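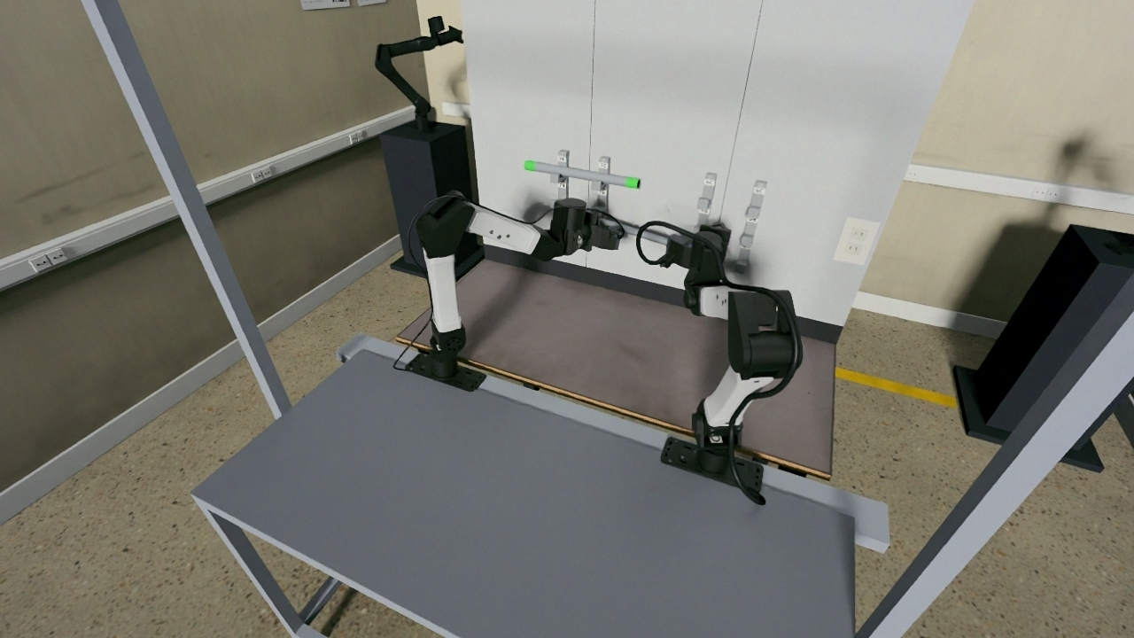 Flurkurer is a two-arm cell built in one bay of the Pollambridge shared workshop, together with a simulation of the same bay. The questions below come up most often from people building a copy. All clearances refer to the simulated layout, where each arm is bolted to its own black mounting plate along the far edge of the gray table, and the lower brown work surface lies between the arms and the white cabinet. The task in the current release is fitting a gray bar to brackets on the cabinet front.

Do I need both arms?

For the bar task, yes. One arm can lift the bar, but the free end sags and misses its bracket. Single-arm configurations load without errors and are fine for reach tests.

Why is the table separate from the work surface?

Vibration. With everything on one top, a fast move by one arm showed up as position error in the other. Bolt the plates to the table only. Leave a gap between the two tops and do not bridge it with cable clips.

How should the cables be routed?

Leave a loop at the shoulder long enough for full rotation. Move each joint to both limits by hand, power off, before tying anything down. A cable that is tight at one limit will pull out of its connector sooner or later.

What does Jibrin do?

Jibrin is the scene loader. It reads the layout file, places fixtures and checks for overlaps. It does not control the arms. Motion planning is handled by Rivo, which runs as a separate process and must be started second.

How many simulated attempts are in the March release?

2,331. The target was 2,000. Failed attempts are kept and flagged in the log.

The gripper closes on the bar but the bar slides. What should I change?

Check the friction value first. Versions before the March release used a default that was too low for a smooth rod. If the value is correct, move the grasp point 15 mm toward the end of the bar and run it again.

Can I change the position of the brackets?

Yes. Edit the bracket entries in the layout file and reload. Both brackets in a pair must share the same height or Jibrin will reject the file.

Who do I contact about bay access?

Femi Akpan keeps the booking sheet for the Pollambridge bay. Include the layout file you plan to run.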